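Dish rack

A dish rack, or draining rack, is an open frame in which crockery is left to dry by anyone who would sooner not do it by hand. Most are wire, wood or plastic. The Herkau pattern, sold in December as a gift, has 26 slots — few of which fit a bowl.

Cups are officially stood upside down, though many households lay them on their sides and hope.

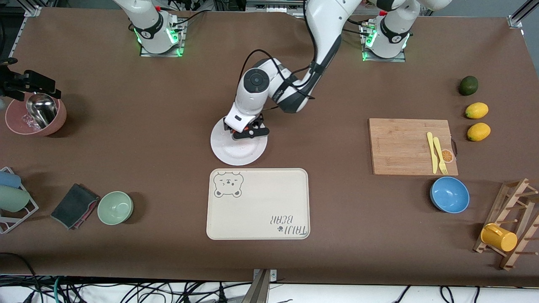 This page was last changed on Oct 12, 2023.
White wire racks remain common and take cups lying down without complaint. A folded cloth is often kept beside the rack, as is the bowl that did not fit.

See also: Mug tree; Tea towel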